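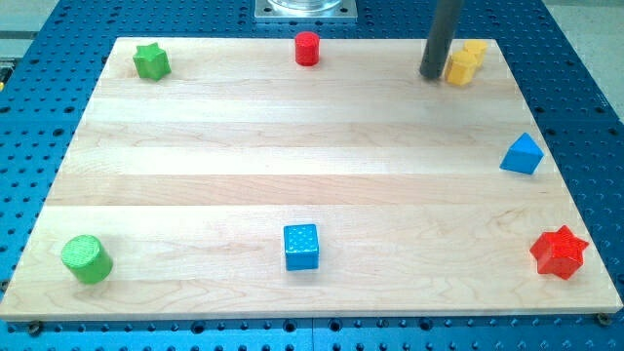 Rosalind_B replied:
I'd hold off on congratulating anybody until we know whether the Arsenault Fellowship covers beam time or only salary. I'm thrilled for Isabelle Carrier, truly I am, I sat in on her neutrino lectures as a second-year and still have the notes somewhere in a box. But the last fellow from our department got a lovely certificate and then spent a year begging for hours at Davgate.

quarkmuffin wrote:
Oh Rosalind, let the woman have her evening! The announcement only went up at 4 p.m. and I've already had it forwarded to me by three different people, one of them my mother. For anyone who hasn't read it, the fellowship runs two years, it's for mid-career people in nuclear and particle physics, and Carrier got it for her work on how neutrinos scatter off heavy nuclei. She'll spend part of each year with the Skisusham group and the rest back here with her students. I took her graduate seminar and I don't think I've ever had a teacher so patient with a bad question (I asked plenty).

Rosalind_B replied:
I did read it, and it says "support for research activities," which could mean anything at all. Not trying to be the rain cloud here.

tallgrass61 wrote:
It does cover beam time, or it did when my old advisor had one. There was a separate form, and you had to send it in by the end of May or you waited for the next round. He missed it the first year. We all heard a great deal about that form.

What I'm less sure about is the committee's wording. They call her the lead on the Uvis detector, and as I remember it Uvis was a big shared effort, with something like 80 names on the first paper. She ran the calibration, and ran it beautifully, but I can think of a few folks who might wince a little when they read "lead."

quarkmuffin wrote:
That's fair about the wording, though I'd bet you a sandwich she didn't write it. Those blurbs come out of the press office. When our group had a small write-up a while back they had me down as an astronomer, and my uncle still asks me about comets.

I do disagree about calibration being the smaller part, if that's what you meant. Without it there's no cross section worth printing. I spent most of a winter on a calibration that was off by a hair, and everything downstream had to be done over – plots, tables, a whole chapter of my thesis.

tallgrass61 wrote:
No, no, I didn't mean smaller. I only meant that it's one job and "lead" is another. I'd have said "calibration lead" and everyone would be happy. I think the award is deserved, for whatever an old accelerator operator's opinion is worth.

beamdump_betty wrote:
Hello all, I mostly read and don't post, but I was on Uvis in the early days and nobody I know from back then is wincing. When the first spokesperson moved away, Isabelle looked after the weekly meetings for the better part of a year with no title for it. She'd stay on the line afterward with whoever was on night shift, just to keep them company and go over the trigger rates. So "lead" sits fine with me.

tallgrass61 wrote:
I didn't know that, Betty, and I'm glad you wrote it down. I take back the wince.

Rosalind_B replied:
So am I. I still want to see the form, though. Does anybody have a link to the current rules? The one on the Arsenault page takes me to last year's list of winners.

beamdump_betty wrote:
I have the PDF on my work machine and can send it to you tomorrow morning. Beam time is in the second section, after travel.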